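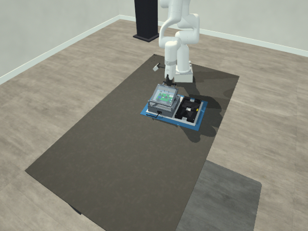

**Figure 1.** The Laris cell in simulation. The arm is mounted on a white pedestal, with the gripper at the rear edge of the transparent lid. The enclosure shares a white tray with the black component area, and the tray sits on the blue base board.

### 3.2 Cell setup and upkeep

The simulated cell follows the layout of our physical bench. Every pose in the task is stored relative to the base board, so the board frame is the first thing set when the cell is loaded. We place the board at an angle to the mat, as in Figure 1, and read its pose from the Terninell scene file. The tray is fixed to the board and the enclosure body is fixed to the tray. The lid and the circuit board are separate rigid bodies.

Contact settings took most of the setup time. With the default solver values, the lid drifted during long holds and sometimes passed through the rim of the enclosure. We shortened the physics step to 2 ms and replaced the lid's collision mesh with a set of convex pieces. The visual mesh was left alone. Gripper force is capped in the Virix controller, and the cap is the same one used on the real arm.

The cell is checked each Thursday and after any change to the scene file. The check has four steps:

1. Reset the arm to its home pose and compare the joint readings with the stored values.
2. Move the gripper to the rear edge of the lid and record the offset.
3. Run the lid task with up to 300 resets and log any contact error.
4. Reload the last good scene file if the offset is out of range.

In July the third step began to fail. Of 253 resets in one run, 66 ended with the lid resting at a tilt on the enclosure body. The cause was a stale tool frame left over from an earlier gripper model in Belkadi, our asset store. The old frame placed the fingertips too low, so the fingers touched the body before they closed on the lid. We corrected the frame, removed the old model from the store, and repeated the run without a contact error. The scene file now carries the version of each asset, and the loader stops if a version does not match.

Lighting and floor textures are not part of the check. They are varied only during training, which is described in Section 4.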